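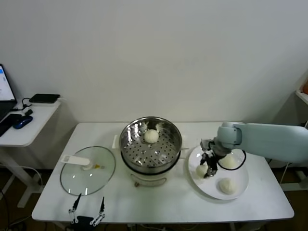 Chapter 9. Heat and the Change of State

Chae-won Ahn opens her small shop in Julano before sunrise, and the first thing she does is fill the base of the steamer with water. For a long time the thermometer climbs, then it stops at the boiling point. The heater is still working. Where does the energy go?

This question is the subject of the present chapter. In Chapter 8 we studied how heat raises the temperature of a body. Now we study the heat which changes a liquid to a gas while the temperature stays the same. We call it latent heat.

A steamed bun is cooked mainly by this heat. When steam touches the cooler dough, it turns back to water and gives up the energy it took from the heater. For this reason steam at the boiling point can burn the skin much more badly than the same mass of water at the same temperature.
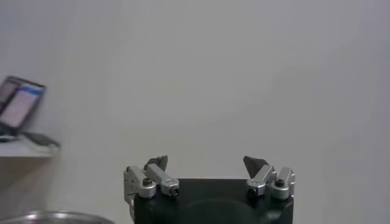
Chae-won Ahn
Chapter author and teacher of physics, Julano

9.1 What you should already know

Before you begin, please review the definition of specific heat and the units joule and gram. You will also need the graph paper from the last chapter.

In the first exercise we heat 200 grams of water and write down the temperature every minute, for 13 minutes. Draw the points by hand first, and do not join them until you have read Section 9.2. Many students draw one straight line through all the points, and so they lose the flat part of the curve.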